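To: shopfloor-list
Subject: Re: [shopfloor] Phone bench at Herkmont
Date: January 12, 2020

On the Durden side, someone wrote:

> We hear Herkmont gave the phone handling to a pair of arms.
> Is anyone out of a job, and does it work? Horgan wants us
> to look at the same thing by April.

Nobody is out of a job. Two of us have new ones, at the old pay. I used to handle phones. Now I put a phone on a table, step back, and write in a log what the arms did with it. Tarnon calls this "supervision." The log has 17 columns, and 11 of them are about me.
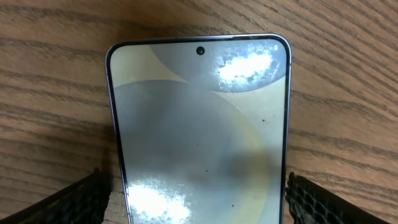
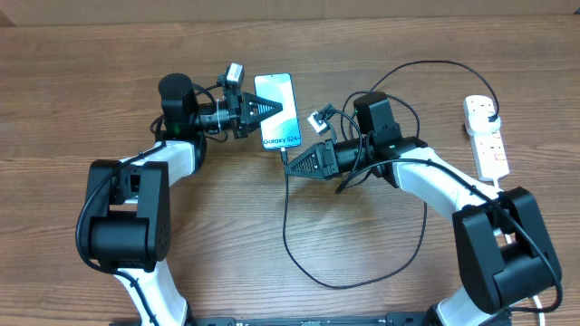

Both arms, one phone, one cable:

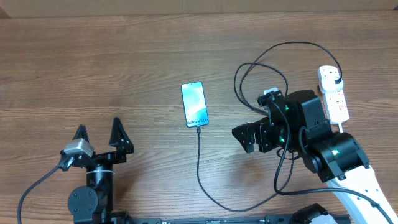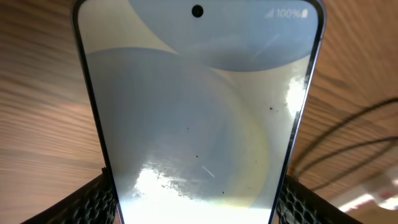
As for whether it works, ask me after the next 300 phones. The arms don't complain about the chairs, I'll give them that. What I miss is talking. Handling phones left your mouth free, and we got through a lot of baseball that way. Watching takes more out of you than doing did, and the break schedule hasn't noticed.

If Horgan is asking, get three things in writing first: who wipes the screens, who gets called when an arm stops at 2 in the morning, and what your job title will be. Ours still says "handler." I've quit correcting it.

Bring your own chair if you visit.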